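Handout 12: Rectangular blocks, contact and stacking order
Course notes, Clomau workshop sequence
Prepared by Elaheh Nouri; exercises revised by Oanh Lâm

Read before the February session. Section numbers follow the Imon reader, so 12.3 is missing on purpose; it moved to the handout on friction.

12.1 The work surface

All exercises in this unit use a flat, level, light-colored surface. Clear it before starting. Fine grit under a block acts as a pivot and lets the block rock, and the rocking is passed up to every block placed above it. Wipe the top with a dry cloth. Scuffs in the finish may be ignored if a fingernail passes over them without catching.

Check level in two directions at right angles. For the exercises below, a surface is acceptable if a sheet of paper folded once, placed under either end of the level, is enough to center the bubble.

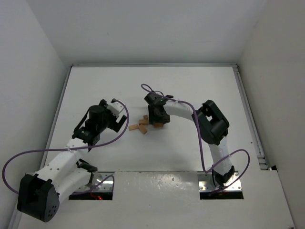

12.2 The blocks

The Gallardo set is plain wood, unpainted, with squared edges. Each block has three pairs of faces. In these notes they are called the broad faces, the edge faces and the end faces. A block can rest in three stable ways:

Flat: on a broad face. Lowest center of mass, largest base.
On edge: on an edge face. Same length of contact, narrower base.
Upright: on an end face. Highest center of mass, smallest base.

The tipping angle for each position is found from the base width b in the direction of tipping and the height h. For a uniform block, tan(angle) = b / h. Measure b and h with the steel rule and record both in millimeters. Do not use the nominal sizes printed in the Jiltum sheet; wood moves with humidity, and the sheet gives values as cut.

12.4 Loose clusters

A loose cluster is a group of blocks put down without alignment. Some lie flat on the table, and others may overlap a neighbor. An overlapped block carries part of the load of the one above it, so it should not be pulled out first.

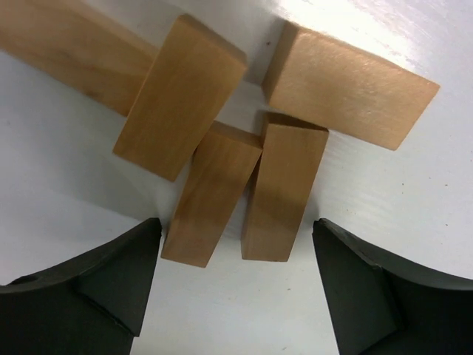
The rule for taking a cluster apart is to remove blocks in the reverse order of support. Write S(a, b) if block a rests on block b. Any block with nothing resting on it is free. Remove one free block, update the list, and repeat. If two blocks lean on each other, neither is free under this definition, and the pair is lifted together or one is held while the other is taken.

Students often judge support from a single viewpoint. Two blocks can look as though they touch when there is a gap of several millimeters between them. Look from above and then from the side before writing down S(a, b).

12.5 Light and shadow as evidence

Contact can be checked from the shadow. A block lying flat has a shadow that begins at its lower edge. If there is a strip of lit table between the edge and the shadow, the block is raised at that edge. Glare on a white surface hides thin shadows, so change the viewing position before deciding.
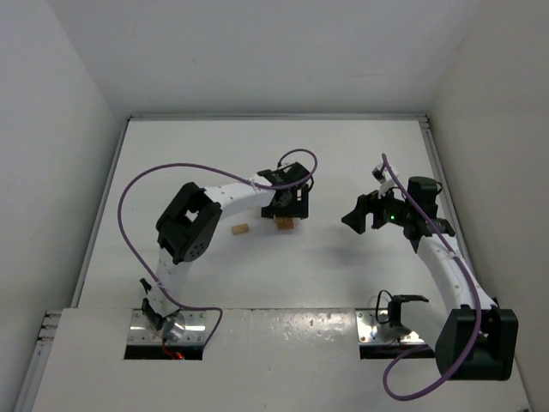 Clomau Course Notes, Unit 3 | page 50

12.6 Exercise

Work in pairs. Graciela Zapata holds the spare rules and squares.

1. Put five blocks down in a loose cluster. At least two must overlap.
2. Sketch the cluster from above and label the blocks a to e.
3. List every S relation. Compare with your partner's list before touching anything.
4. Take the cluster apart in the order the list allows. Note any block that moves before its turn.
5. Rebuild the blocks as a single column, all flat, largest at the bottom.

In step 5 the grain gives a quick check on alignment. It generally follows the long direction of the block, so a block turned by a few degrees shows up against the one below it.
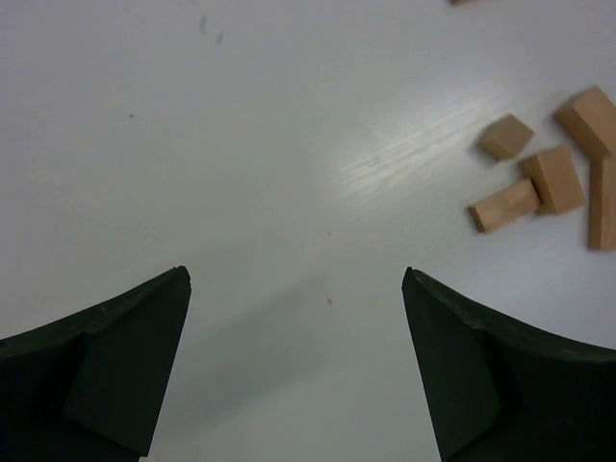
The column is finished when each block's center lies over the base of the block below and the combined center of everything above any joint falls inside that joint. The second condition is the one most often missed. Offsets in the same direction add up, and a column may fail at a lower joint with every single offset small.

Record the offset at each joint, with sign. Hand in the sketch, the list and the offsets on one sheet to Vicente Núñez.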